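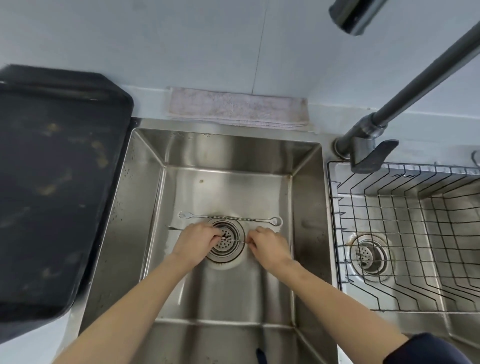 Diapo 1 : la plonge du bar, cuillère à mélange et tige métallique dans le bac de gauche.

Accueil > Interventions > Notes de l'orateur
Rubrique : Métiers du bar et automatisation

Se présenter vite. Rappeler que je parle pour l'équipe de Vancombe, pas pour le fabricant.

Le doseur automatique Fovine est en service depuis juillet. Il prépare 14 recettes. Donner le chiffre du premier mois : 617 verres sortis de la machine. Laisser le temps de noter.

Ce qui change : Weronika Gajewski ne dose plus les classiques. Elle règle les recettes, surveille les niveaux et passe plus de temps au comptoir avec les clients. Deux collègues ont suivi la formation, six heures en tout.

Ce qui reste à la main : les cocktails remués au verre, la coupe des fruits, le petit matériel. Passer à la diapo suivante.

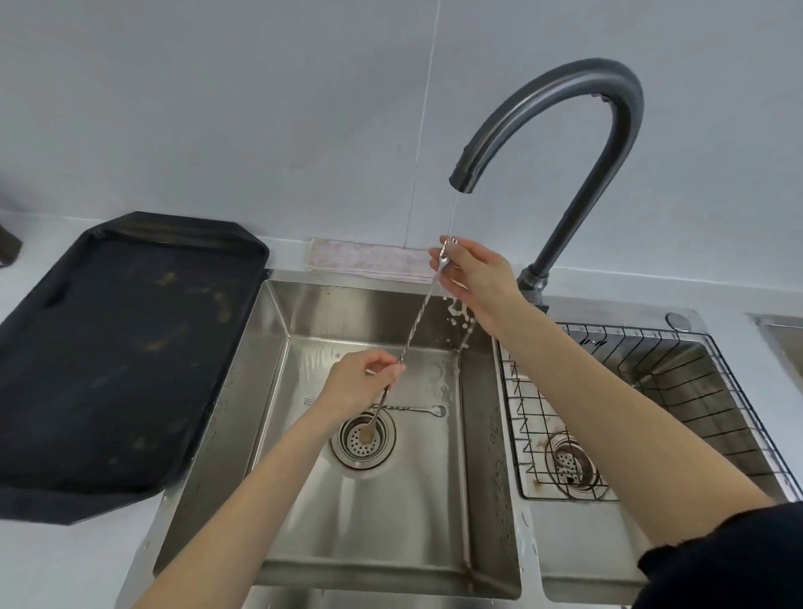 Diapo 2 : rinçage d'une cuillère torsadée sous le robinet.

Insister : ce travail n'était pas dans le devis. Tarun Dwivedi a demandé qu'il figure au planning, avec un temps prévu en fin de service. C'est fait.

Point à ne pas sauter : la question des salaires. Régler une machine est une compétence, la grille ne la mentionne pas encore. Discussion en cours avec la direction.

Questions de la salle, puis passer la parole à Callum Lamont.

Contact | © Vancombe | Haut de page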